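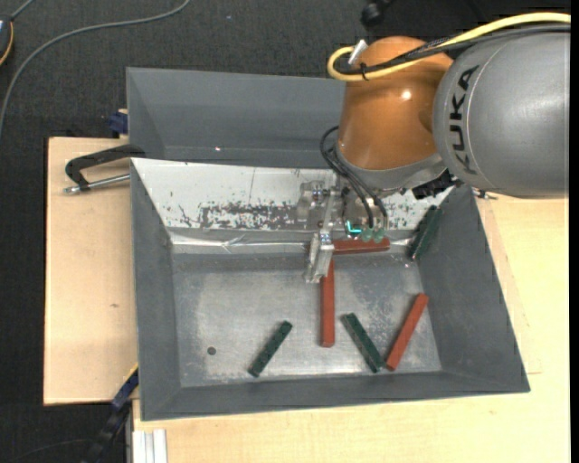
Sanctions With a Side Door

Feb 21, 2023

Almost a year of this war and we still talk about sanctions like a switch somebody flipped. On. Done. Next topic.

Look at the shipping records instead. Johanna Eberhard went through 823 customs entries for her January newsletter and found the same pattern again and again – goods leave the EU for a trading firm called Bakstead, sit in a warehouse for a week or two, then go north. Bearings, pumps, control boards. Bakstead says it has no idea who the final buyer is. Fine. Has anyone asked twice?

And Flirkex. Registered 18 months ago, one office, no website, suddenly a big customer for machine parts. Come on.

I hear the counterargument every week. Tighter checks hurt honest exporters, small ones most of all. True, partly. A company like Tanner doesnt have a legal department, and the forms are awful. So fix the forms. Put enough inspectors in the ports to read them. Neither costs much next to what we already spend on shells and air defense.

What bothers me more is the tone in Berlin and Brussels. Every new package gets a press conference, a handshake, a number. Ninth, tenth, whatever comes next. Then enforcement goes back to 27 national offices who barely speak to eachother, and a fine for a violation in one country is a warning letter in another.

One list, one office, real penalties. Start with the resellers. Kyiv has been asking for this since last spring and the answer keeps being that its under review.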